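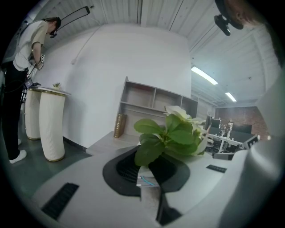 Mostedar Wohnraum — Datenkarte

Kurzbeschreibung
Mostedar Wohnraum ist eine Bildsammlung zu Möbeln und Dekoration in Innenräumen. Der Schwerpunkt liegt auf runden Tischen, Regalen mit offenen Fächern, Vasen und Topfpflanzen. Der aktuelle Stand umfasst 800 Bilder, davon 478 mit geprüften Objektlisten.

Inhalt
bilder/ — alle Aufnahmen, nach Raum sortiert
listen/ — eine Textdatei pro geprüftem Bild
begriffe.txt — zulässige Bezeichnungen

Bezeichnungen
Tischplatte und Unterbau werden getrennt erfasst. Eine runde weiße Platte auf zwei zylindrischen Säulen ergibt also drei Einträge. Goldfarbene Bänder an den Säulen gelten als Merkmal, nicht als eigenes Objekt. Leere Regalfächer werden nicht einzeln eingetragen. Vasen bekommen Farbe und Form; das Material bleibt frei, wenn es nicht sicher zu erkennen ist. Pflanzen ohne Artnamen, nur »Topfpflanze« mit Größe (klein, mittel, groß).

Räume
Grustel: heller Raum mit geschwungener weißer Wand, Regal und Sitzbank aus hellem Holz.
Waline: Küche und Essplatz. Die Listen sind hier noch lückenhaft.

Bekannte Fehler
In Version 2 stehen »Bank« und »Sockel« teilweise durcheinander — vor allem dort, wo das Regal direkt an eine Sitzfläche anschließt. Leuchten an der Decke fehlen in älteren Listen ganz.

Änderungen
Version 2: Begriffe vereinheitlicht, doppelte Bilder entfernt, Raum Waline ergänzt.
Version 1: erste Fassung, nur Grustel.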